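Buvelow Community Cinema
Pre-Screening Safety Checklist, with comments
November program: "Clumon" (feature) and "Ding" (short)

Welcome back, everyone, and thank you for reading this all the way down again. I know the list has grown since the summer, but it's a good bit friendlier than the old one, and the comments under each item are there to help whoever opens the house next. Please add your own in pencil.

1. Lobby and front doors
Both doors open outward and latch back: OK
Mats flat, no curled corners: NEEDS ATTENTION
Comment: The long mat by the ticket window has started to lift again at the street end. I taped it down for the weekend crowd, and it held up nicely, but it really wants replacing before the snow comes and everybody tracks it in with them.

2. Auditorium
Seats checked, rows A through P: OK, except G7
Aisle lights: OK on the left, two out on the right
Exit signs lit and readable from the back row: OK
Comment: G7 tips forward when you lean back in it, so it's roped off. "Clumon" is a long, quiet picture with a great deal of darkness in the middle section (that lovely half hour in the salt mine!), and people do get up during it, so please get the right aisle lights working before we open. Posted capacity is 282 and we have presold 100 for the first night, so there's plenty of room to keep the wheelchair spaces clear.

3. Projection booth
Fire extinguisher charged, tag in date: OK
Vents clear of posters, coats and boxes: OK now
Cables off the walkway: OK
Playback computer: see comment
Comment: There was a stack of old Brumano one-sheets leaning right against the vent, and they have moved to the closet. As for playback, run the first ten minutes of the feature and all of the short before doors. "Ding" has that sudden bell at the start, and it's a great deal louder than anything in "Clumon," so set your level on the bell. 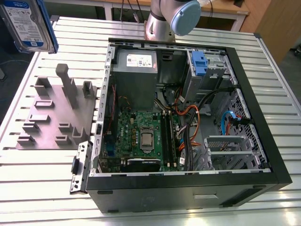
Computer tower with the side panel off, power supply and motherboard showing.

Reminder for anyone working on booth equipment: shut it down, unplug it at the wall, and put the panel back on before it goes back into the rack. Screws go in the little tin.

4. Balcony
Railing firm along the whole length: OK
Stair treads: OK
Balcony open for this program: NO
Comment: I would dearly love to open it, as it's the best place in the house to see a wide picture, but the stair light still flickers. The electrician has quoted $687 for the stair and aisle work together, and we have $400 set aside so far.

5. Concessions
Popcorn machine cord and plug: OK
Hot surfaces signed: OK
Floor dry behind counter: OK
Comment: Please don't plug the coffee urn into the same outlet as the popcorn machine. We lost both at once during "Brumano," right at the reunion, and you could hear the groan all the way to the lobby.

6. Closing up
Walk every row, check the restrooms, booth power off, side door bolted.
Comment: The side door needs a good firm shoulder in damp weather. Lost scarves go in the basket under the ticket window.

Still open: lobby mat, G7, right aisle lights, balcony stair light.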